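Seat Cushions in a Shared Lounge: Covers, Creasing and Cleaning

Project report, Interior Materials and Care, submitted 3rd June
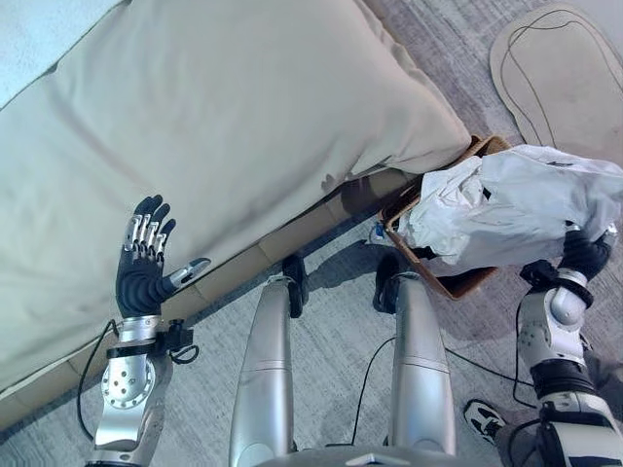

The project began with a complaint from people who use the ground floor lounge of the Ledeck residence. The seats there looked tired after only a short time in use, and the residents wanted to know if the covers were at fault, or the foam, or the way the room was being cleaned. Our group was asked to look at the seating, try some simple cleaning methods, and write up what we would recommend if the lounge were furnished again.

1. The room and the furniture

The lounge has a gray carpet with a fine texture. The seats are thick rectangular cushions with soft, rounded edges, in a pale beige that is close to khaki in some light. They sit on a low tan base. The front lower edge of a cushion can bulge slightly where it meets the base, and the top takes on gentle creases.

The color was picked to go with the base and the carpet. It does that well. It also shows marks, and faint smudges that would not be noticed on a darker fabric are easy to see on this one. Several residents said the seats were dirty when what they were pointing at was a crease in shadow. We had to learn to tell the two apart before we could do any useful work, and we did it by smoothing the cover flat with one hand and looking at the same place again from the other side. A crease moves or goes away. A smudge stays where it is.

2. What we were asked to find out

The questions we agreed on at the start were:

Does the cover crease because it is too large for the foam, or because the foam has softened?
Which everyday marks can be removed without taking the cover off?
Does turning the cushions make a difference to how they look?
What should the residence ask for when it buys new covers?

We did not look at fire safety or at the strength of the base. Both were outside the brief we were given.

3. Materials

The present covers are made by Skuler and were bought with the cushions. For comparison we used sample cloth from Teserach, which is a tighter weave, and from Rojanasak, which is a little thicker and has a soft finish. All the samples were the nearest shade to the existing covers that we could get. We had a total budget of 500 dollars and spent 204 of it, mostly on cloth and on a small foam block for trying out the samples.

4. Method

For the creasing tests we wrapped the foam block in each cloth in turn and pressed it with a flat board and a weight. Each sample had 400 presses. We then left the block overnight and looked at it in the morning under the same lamp, placed to one side so that the folds threw a shadow.

For the cleaning tests we made marks on cut pieces of cloth with cold tea, pencil and dust from the carpet. We used three methods: a dry soft brush, a cloth dampened with plain water, and a cloth dampened with water and a little dish soap. Each mark was left for an hour before cleaning. We blotted and did not rub, except in one early trial where we rubbed the tea mark on the Skuler cloth and spread it into a wide ring. That piece was kept as a warning and not used in the results.

For the turning test we rotated half of the lounge cushions once a week from December until the end of the spring term and left the other half alone. There were some weeks during the break when the room was locked and nothing was turned.

5. Results

Creasing. All three cloths creased. The Skuler cover had long, shallow creases that tended to run diagonally. The Teserach cloth had fewer but sharper ones, and they were harder to smooth out by hand. The Rojanasak cloth was the best of the three, although it took longer to pull tight around the corners of the block. When we put a Skuler cover back on with a thin layer of padding under it, most of the creasing went away, so we think the cover is slightly too large for the foam as it is now. We could not say how much of this was true when the cushions were new.

Cleaning. The dry brush removed carpet dust from every sample and did nothing for tea. Plain water lightened the pencil marks but left a gray shadow. Soap and water took out the tea on the Teserach cloth and nearly all of it on the Rojanasak cloth. On the Skuler cloth a pale outline stayed behind after drying, and a second cleaning did not shift it.

Turning. The rotated cushions looked more even along the front than the ones left alone. The difference was small, and two of us could not pick out the rotated ones without checking the labels underneath.

6. Problems

The lamp was moved once during the creasing tests and we had to repeat a full set. Residents also moved cushions between seats, which made the turning records less reliable than we wanted. We put labels on the undersides after the second week, and should have done this first. Our cleaning samples were new cloth, while the covers in the lounge have had years of use, so the marks in the room may be harder to remove than the ones we made.

7. Recommendations

Brush the cushions each week before the carpet is vacuumed, so that loose dust goes onto the floor and is picked up. Blot spills straight away. Turn the cushions at the same time as brushing. Add thin padding under the existing covers as a first step and wait a term before deciding on new ones.

If new covers are wanted, we suggest the Rojanasak cloth, made up a little smaller than the present pattern and with a zipper along the back edge. The quote we received for the whole lounge was 1,597 dollars, including fitting. A slightly darker shade was offered at the same price and would hide everyday marks better, though it would be a less close match to the base.

8. Further work

The padding should be checked after a full term of use. We would also like the cleaning tests repeated on a cover taken from the lounge, with coffee and ink added to the list of marks. The remaining cloth and the foam block are in the materials cupboard with the record sheets.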